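Ilport packing hall, open day notes

Got there Tuesday a bit after nine, bus was late, so missed the coffee and the welcome from Hannelore Albers. Caught up with the group at the loading side. 18 of us, mostly small shops, a couple of people from Lundgren looking at their returns setup.

Main thing I wanted to see: void fill. We still use bubble wrap and customers complain. Ilport went over to crumpled brown paper last fall, everything up to medium cartons. Gunvor Granström runs that side and let us try. Harder than it looks. Too tight and it's a rock, too loose and the cup rattles. Mine rattled. She gets 400 parcels out on a good day, breakage down a lot she says, didnt get a number.

Also liked: yellow lines on the floor, big plastic bins by the tables instead of cages, plain white tables you can wipe. Nothing fancy. Asked about table height, 137 was the aisle width, I wrote the wrong thing down. Will email.

Lunch was soup. Good soup. Then the label room, too hot, skipped half of it.

Paper order for us: start with 13 rolls, see how far it gets thru November. Vilgot Sundqvist has the supplier's details, need to chase him.
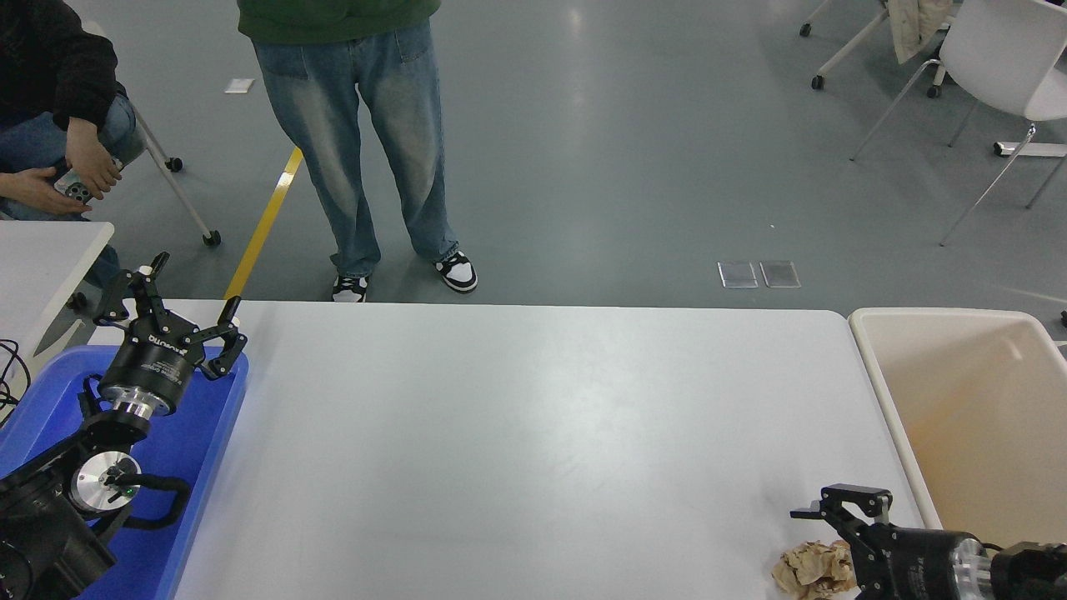 Next visit is Clidora in the spring, tell me soon if you want a seat in the car.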